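Notes for the honey talk. Slides are numbered, but I never stick to them, so just click when I lift my hand.

## Opening (slide 1)

Say hello, say thank you to Beril Kurtuluş for the invitation and for the loan of the projector. Pass the first tray of spoons now so that people have something in their mouths while I ramble.

Start with the phone call. A customer rang me one winter, very polite and a little hurt, to say that her honey had "gone to sugar" and she'd like to know what we had put in it. I told her we hadn't put anything in it, and she didn't believe me, and I could hear that she didn't, and I have been giving some version of this talk ever since.

Ask for hands: who has thrown out a jar because it went hard? (Wait. More will go up once the first few do.)

## What's going on in the jar (slides 2 and 3)

Keep this part slow. Honey is mostly two sugars, fructose and glucose, with a bit less than a fifth of it water. That is an awful lot of sugar for very little water to hold. Fructose stays dissolved quite happily. Glucose doesn't, and sooner or later it starts coming out as crystals.

So how fast a honey sets depends a great deal on which flowers it came from:

- Canola and dandelion: very quick, sometimes in the comb before you can get it out
- Clover: middling, weeks to months
- Tupelo and black locust: slow, can stay runny for a very long time

Pass the second tray here. The pale one is canola, the amber one is locust. Let them guess which is which before you tell them - Benedetta Ferraro always guesses wrong on purpose to make the others feel better, bless her.

Crystals also need something to start on. A grain of pollen will do, or a speck of wax, or a few old crystals left in a bucket. Finely filtered honey from the grocery store stays clear longer partly for that reason, and partly from having been heated.

*Pause for questions here. Somebody always asks about raw honey and babies. Answer it plainly: no honey of any kind for a child under one year old, raw or heated, hard or runny. Don't let that one get lost in the chat.*

## The fridge, please (slide 4)

The fast zone for crystals is in the fifties Fahrenheit, with 57 the number you see in most of the books. A cool pantry in the fall is just about perfect if what you want is a hard jar. Ordinary kitchen temperature is better, and a freezer is better still for long keeping, odd as that sounds, as the honey gets too thick for the crystals to grow.

The refrigerator does nobody any favors. It isn't dangerous, you'll just want a chisel.

Tell the Remo Aigner story if there is time: he kept his entire crop in the root cellar at Trumen and had to serve it in slices at his daughter's wedding. People asked for the recipe.

## Getting it runny again (slide 5)

Warm water, lid loosened, patience. Water you can comfortably keep your hand in is plenty. If the jar is plastic, be gentler still. Change the water when it cools and stir now and then. Darker color and a flatter smell mean you had it too warm for too long.

Microwave: I know. I know you do it. It heats unevenly and you'll cook one side of the jar and leave the other side solid. Moving on.

## Setting it on purpose (slides 6 to 8)

This is my favorite part and I tend to speed up, so SLOW DOWN.

If honey is going to set anyway, you may as well choose the texture. Left alone, many honeys grow big gritty crystals. If you stir in a little honey that already has very fine crystals, the new ones follow the fine ones, and you get something you can spread on toast in January. People call it creamed honey, and there's no cream in it at all.

1. Take clear, liquid honey at room temperature.
2. Stir in seed honey, one part to ten or so. Slowly, and try not to whip in air.
3. Let it rest overnight and skim the foam.
4. Jar it and keep it at that 57 degrees until it's firm. Ours usually takes 11 days.

Rosalinda Espiritu taught me to rub the seed smooth in a mortar first, and I've never skipped it since. We use her seed still, which she started from a Manalastas jar, and it has been through seven seasons of being saved and stirred into the next lot.

Numbers slide: last season we put up 714 jars, and 285 of them were creamed. The creamed ones sold out first. Banafsheh Parsa, who works the stall with me, thinks we should do half and half next time, and she is probably right, although I don't like to tell her so in front of people. (She'll be in the front row. Look at her when you say this.)

## A word about watery honey (slide 9)

When glucose crystallizes it leaves the rest of the honey a little wetter. If you see a hard layer at the bottom and a thin one on top, eat that jar soon, as the thin part can ferment. It'll smell a bit yeasty, sometimes beery. Not what you want on toast, though my uncle would have disagreed.

Third tray now: creamed, plain and with cinnamon. Napkins are in the Tolleo box under the table, and ask people to keep the spoons separate, please.

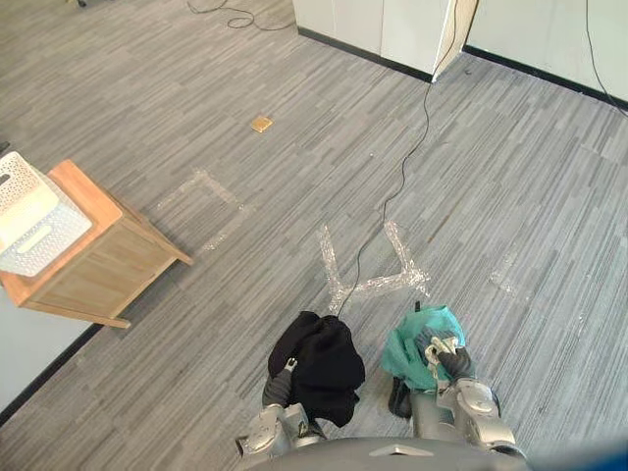
Driltberg, 2021-08-14

Changes after the run-through: slide 4 goes before slide 3, and the baby question gets its own slide in big letters. Bring more locust. The mortar comes too, wrapped in a towel, and the spare kettle for the warm water.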